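Visit report: Harawira garment sorting and folding rooms

Visit made in September, morning session, 9.30 to 12.15. Host: Rangi Ngata, floor lead. Report by Tayla McPhee, Skemia.

Skemia is replacing the shelving in its own returns room and wanted to look at a site that handles folded stock at a similar rate. Harawira takes in used and end-of-line clothing from 13 collection points, sorts it, folds it and sends it on in cartons. The site had 1,567 items booked in for the week of the visit, a little under its usual load for the time of year.

Intake

Sacks come in through the side door and are weighed before opening. The scale is an older platform type with a separate display, fixed to the wall at eye height. Readings are written on a paper docket and keyed in later. Rangi Ngata said the double entry produces few errors but takes up most of an hour each afternoon, and a direct link to the stock system is planned.

Sorting is by garment type first and condition second. Colour is ignored until folding. We sort by colour at intake, and I am no longer convinced that it gains us anything.

Folding

The folding room is smaller than I had expected from the plans. Two methods are in use. Heavier items such as knitwear are folded on benches, which are Vustholm units with the legs cut down and a felt top added. Shirts and light tops are mostly handled at floor level, a habit left over from the previous premises, where there were no benches. Staff are free to choose and several still prefer the floor for long runs.

The sequence for a shirt is fixed. Hanger out, garment laid face down, sleeves in, sides to the centre line, hem up in two turns. The folded item then goes on the pile with the turned edge facing the folder. The target is 60 an hour per person, averaged over a shift. 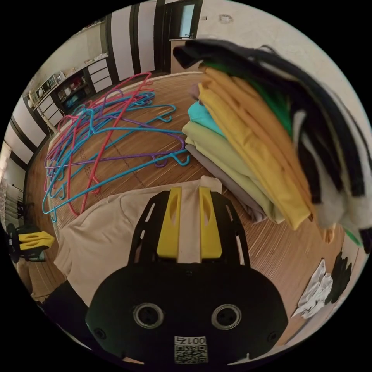
Floor-level folding: a beige garment, the folded stack to the right and plastic-coated hangers to the left.

Mixed stacks are accepted at this stage. Grey, pale yellow-green, turquoise, golden-yellow and orange can all sit in one pile, and the division by colour is made when the pile is lifted to the shelves. The weak point is height. Above a certain level the upper layers slide, and anything draped over the top with its edges hanging has to be folded again before it can be shelved. The written limit is a forearm's length from the floor. It is not always kept to.

Hangers

Hangers were the main subject of my questions, as they are our own worst problem. Harawira keeps the plastic-coated wire type and sends all others for recycling. They are put down on the floor as garments come off them and gathered at the end of each run. Being wire, they hook into one another, and a pile that took a few minutes to form can take as long again to separate. Pink, red, blue and purple ones go back together, with no attempt to match them.

Two alternatives have been tried. A deep tub made the tangling worse. A horizontal rail at knee height worked well but was in the way of the trolleys. A shorter rail, mounted on the end of each bench, is on order from Ivard. It will do nothing for the floor positions, and Rangi Ngata agreed that this is the larger share of the work.

Shelving and packing

Shelves are open-fronted steel, 600 mm deep. That is too deep for a single row of shirts and slightly too shallow for two – the back row gets crushed when the front row is pushed in. Dividers have been fitted on the upper three levels only. I measured the gap between dividers and will attach the figures to the shelving specification.

Cartons are packed by layer, turned edges alternating left and right so that the contents stay level. Packers check the count against the docket and tape the top with a single strip. Labels go on the short side. The labelling was consistent throughout and I saw no carton without one.

Lighting and floor

Lighting in the folding room is adequate at bench height. The floor is swept at the start of each shift and again after the break, and pale garments get a clean sheet beneath them if they are going out as first grade. Ours are not protected in this way at any point.

Points for Skemia

Drop colour sorting at intake for a trial month and compare rates.

Set a maximum stack height and mark it on the wall.

Order one short hanger rail once Harawira has had theirs in use for a few weeks. Rangi Ngata will send a note on how it performs.

Specify shelving shallower than 600 mm, or fit dividers at all levels from the outset.

A return visit by the Harawira team is still to be arranged. They have asked to see our carton store and the steam cabinet, preferably on a morning when both are running.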